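Forum > Furniture and Small Rooms > Bedside and side tables

Round side table in the corner: where to put the phone?

romana_k
Hello all. I am furnishing a guest room in Omcombe and I have a question about the small table by the bed. I bought a round one from Zivosell, 54 cm high, light wood, with a body like a drum. My guests are mostly older people and they want a real telephone with buttons, so the phone must stay. Now I am not sure if it stands in the right place. One friend says the table is too deep in the corner, another says it is perfect there. Please tell me what you think, I can still move everything before the next guests come.

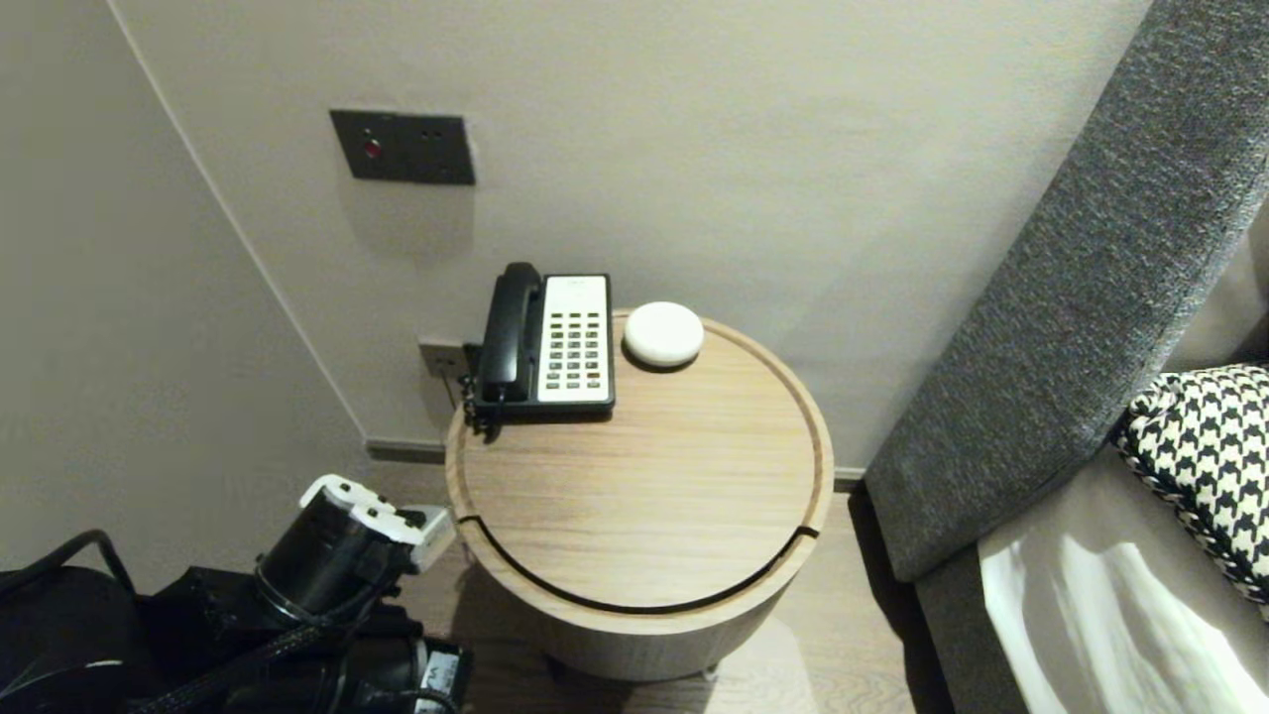 My main worry is the person who wakes up at night and wants to call me. The bed side is on the right, and the handset is on the left of the phone, so they must reach over the whole keypad. The curly cord also hangs down over the rim on that side, next to the wall. I tried to lay it on the top but it takes so much space that a glass of water has no safe place. Is there a shorter cord, or should I turn the phone?
Romana Kadlec

Munshi
Shorter cord, yes. Any shop with phone parts has them. I would leave the phone where it is. At the back it does not get pushed off by a sleeve or a book, and the front half of the top stays free for the glass.

tilda54
I don't agree with Munshi. A bedside phone should be near the front. When you are half asleep you do not want to stretch to the wall. Move it forward and put the round white thing behind it. What is that dark slit that goes around the front of the table, does the top open?

romana_k
Tilda, yes, the top is a lid. I keep a blanket in it in winter. This is also a reason I hesitate, because with the phone on top I must lift everything away each time. It was delivered in September and I have opened it two times.

Munshi
Then even more I would leave the phone alone and keep the blanket in the closet. A table with a lid is nice in the shop, but once there is a lamp or a phone on it you never open it.

tilda54
I have a Mamix one with the same kind of lid and I open it every evening. It depends on the person.

Pelle_R
I like the raised rim. My old table had a flat top and pens rolled off it all the time. One small thing — the red light on the wall plate. Does it bother people when the room is dark? In my son's room I put a small piece of black tape on one like this.

romana_k
I had one complaint about the light, from a man who also complained about the birds. But tape is easy, thank you, I will try it. I add one more photo. 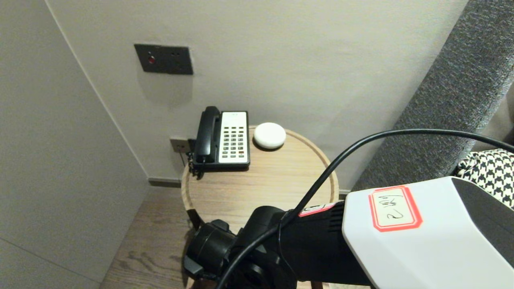

Phone at the back, near the wall, cord over the left side.

tilda54
Thank you. I still say forward, by the width of a hand. And turn it a little to the bed.

Munshi
If you move it forward, the cord hangs where a foot can catch it. First buy the shorter cord, then move it. In this order please :)

romana_k
All right, I have ordered a cord for 12 euros. When it comes I will try it both ways and sleep there one night myself.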